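Open day at the Plellirier building, Vustley

I have wanted to get inside the old Plellirier building for years. I walk past it on the way to the dentist and to the good bakery, and until this March all I knew of it was a brick wall with very tall windows and a bicycle rack that is always full. So when a sheet of paper went up by the library door saying the whole place would be open from 10 in the morning, I put it in my calendar in capital letters.

Getting in was easy. You come up from the station along the canal, turn left at the tire shop, and the gate is right there. There was a short line at 9:50 and a longer one by the time I had my paper wristband. The flyer said there were 200 spots for the stair tour, so if you are planning to go next time, get there early and sign up for that first! I did, and I was so glad. The stairs alone are worth the trip. They are iron, they go around in a wide square, and the handrail has been rubbed smooth by a hundred years of hands.

The building started out as a ribbon works, and a lot of that is still there if you look for it. The ceilings are high enough to swing a ladder. There are round holes in the beams where the belts used to run, and on the second floor somebody has kept a whole wall of sample drawers, 1,447 of them according to the painted sign. I opened maybe a dozen. Most hold nothing but a label and a bit of dust, but one had a curl of dark red ribbon with a woven edge, still bright, and I stood there holding it for far too long while people went around me.

Nastov has the ground floor now. They weave kitchen towels and heavy aprons on narrow looms, and I had never stood next to a loom that was running. It is LOUD. You feel it in your shoes. They let us walk down the marked lane in groups, and at the end of it there is a table where you can touch everything: cotton just off the loom, the same cotton after one wash, the same cotton after a lot of washes. The unwashed one is stiff like a paper bag. The well-washed one is the towel you fight your sister for. I asked how you get from one to the other faster and was told hot water and patience – so now I know.

They also had a bin of mill ends for sale, and I bought three, a mustard stripe and two plain ones with a crooked edge that I will never notice once they are hanging on the oven door. Bring cash, as the card reader only worked near the window.

Coffee was run by Karimi, the tea and pastry people from the market square, out of the old loading bay. I had cardamom tea and a flat bread with cheese and green herbs, and then I had another flat bread. There is seating on pallets along the wall, in the sun if you're lucky. It was a good place to rest my ears after the looms, and a good place to overhear what other people had liked. Two women at the next pallet were going on and on about the folding upstairs, so up I went.

Now, I am a folder. I come from a family of folders. My grandmother could do a fitted sheet in the time it took the kettle to boil, and I still do my shirts her way, face down, sleeves back, sides in, bottom up. I did not expect to find anything up there to get excited about, and I stayed in that room longer than anywhere else in the building. It is a bright workroom with gray surfaces to fold on, and the walls are white, and there are houseplants with real presence. The fiddle-leaf fig in its tall white pot is taller and glossier than mine has ever dared to be. I also fell for a table lamp with a big ceramic base in gray and white triangles, and if anyone knows where to get one, write to me.
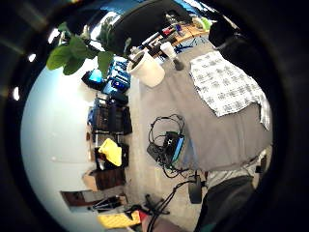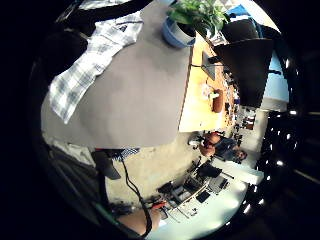
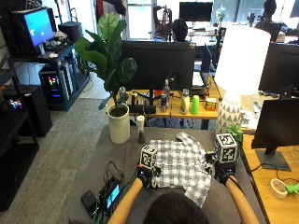 What I loved was how much there is to notice in a plain square of cloth once you slow down. A check or a plaid is the kindest thing you can fold. The lines tell you where you are. If the edge wanders off, you see it right away against the stripe, and you can pull it back before you make the next fold. A small print in rows is nearly as good. Plain white is the hard one, and plain black is worse. I have been buying plain black T-shirts for years and complaining that they come out of the drawer in the shape of a boat, and now I think I may need a few stripes in my life.

Shirts are another matter again. A shirt does not want to be a rectangle. You have the collar at one end pretending to be flat, a row of buttons that adds bulk down the middle, and two sleeves that slide off wherever they please. My grandmother's answer was to start with the shoulders and let the rest follow, and I stand by it. I tried the other method too at home afterward, where you take hold at the shoulder and at the middle and sort of flip the whole thing over itself. It looks like magic when it goes right. Mine went right once.

One thing I did bring home is the idea of a proper folding surface. I have always used the bed, and a bed gives under your hands, so the cloth moves every time you lean on it. A firm, flat top at hip height makes a huge difference! I have since cleared the end of the dining table and laid an old blanket over it, pulled tight, and the towels have never looked better. My back is happier, too.

After that I took the stair tour, which leaves from the landing every half hour and goes all the way up under the roof. The attic is where they dried the dyed ribbon on racks, and the floorboards up there are stained in patches of blue and rust and a kind of plum. You can see over the canal to the water tower, and on the other side to the back gardens of the whole street, with the wash hanging out. Wear flat shoes, and don't go if ladders bother you, as the last stretch is steep. Kids have to be tall enough to reach the rail on their own.

There was a lot I didn't get to. I missed the dye demonstration, which ran at noon and was full before I knew about it. I only put my head into the print shop in the yard, where they were pulling posters on a hand press and the smell of ink was wonderful. I never found the room with the old time clock, though I followed two different arrows to it and ended up both times in the same hallway, next to the same radiator. The signs could use another look. So could the restrooms, of which there is one set for the entire building, at the far end of the yard.

A few practical things, in case you're coming from out of town. There is street parking on the canal side, free, but it was gone by midmorning. The train is easy and the walk is flat. A freight elevator goes as far as the second floor, so you can see the drawers, the looms and the yard without taking any stairs, and the people at the gate will call it for you. Dogs are fine in the yard and not inside. Karimi ran out of the cheese bread by two, and the cardamom tea held out to the end.

I left with my three towels, a poster of a goose that I did not need, and a paper bag of ribbon scraps for my niece. When I got home I took every kitchen towel I own out of the drawer, washed the new ones hot, and refolded the lot in thirds on the dining table with the radio on. The mustard stripe is on top.

The next open day is planned for the fall, and they are hoping to have the dye room open for longer. I'll be in line before 10.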